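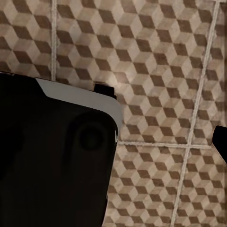

Notes from the Tidum open day, Clorkport site, 22nd March. Typed up on the train so excuse the state of them.

Got there late. Parking is across the road and the sign for it faces the wrong way. Badge, safety glasses, coffee in a paper cup you then can't take past the second door. Group of 22, split in 2 after the welcome talk. I was in the back half so we did simulation first and the real cells after lunch.

Main reason I signed up was the dropped part business. Anyone who reads the user list knows the outline. Tidum had an arm on the Larnolora line let go of a part last year and it landed outside the guarded area. No one hurt. They said at the time they would talk about it openly, and fair play, they did. Most of the morning was on it.

Short version. Two-finger gripper, arm moving fast between stations. Air pressure sagged when another machine on the same supply kicked in. Fingers relaxed a little, part slid, arm swung, part went. The pressure switch was fitted and it worked fine. It was wired to log a warning and nothing else. So the controller had a nice tidy record of the pressure dropping and carried on moving at full speed. You could hear people in the room breathing in at that one.

What bothered me more was the simulation side. They had run this job in simulation for weeks before it went live and never lost a part. Reason being that grip in their setup was a yes or no thing. Fingers closed, part attached, done. It couldn't slip because nothing in the model let it slip. The engineer at the desk was pretty blunt about it, said they had tested everything except the holding.

They now run it with proper contact between the fingers and the part, and with the closing force turned down on purpose. Much slower to run. We got a look at the view from down at the gripper, big black finger filling half the screen and the other one just poking in at the side, over a floor done in that stacked cube pattern in cream, tan and brown. Made my eyes swim a bit. I asked about friction values and got a straight answer, which was that they measure them on worn finger pads now instead of taking them off the data sheet. New pads had been hiding the problem.

Lunch. Sandwiches, ok. Ran out of the cheese ones.

Afternoon, real cells. Changes they have made since:

Pressure switch now trips a protective stop. Took 3 tries to get the threshold right, first setting stopped the line every time a door cylinder fired.

Gripper has its own supply with a check valve, so it holds if the feed goes.

Speed capped when carrying. This cost them cycle time and the customer, Urban, was not thrilled.

Guarding is taller on the aisle side. Should of been from the start, their words more or less.

They did a live demo of the air cut. Arm stopped, part stayed put, a few people clapped. Then it wouldn't restart for 6 minutes becuase the reset needed a key that was in the other building. Funny, but also worth writing down — if a reset is that much of a pain, somebody on night shift is going to find a way round it. I said so on the feedback form.

Not covered, or not well: what happens on a slow leak. Switch catches a sudden drop. A pad wearing down or a hose seeping over a month, less sure. Asked twice. "Being looked at."

Next open day is in April, same site, they say the slots are going fast. I would go for the morning session alone. Bring a jacket, the cell hall is freezing. Slides supposed to be going up on the Tidum site, will add the link when I have it.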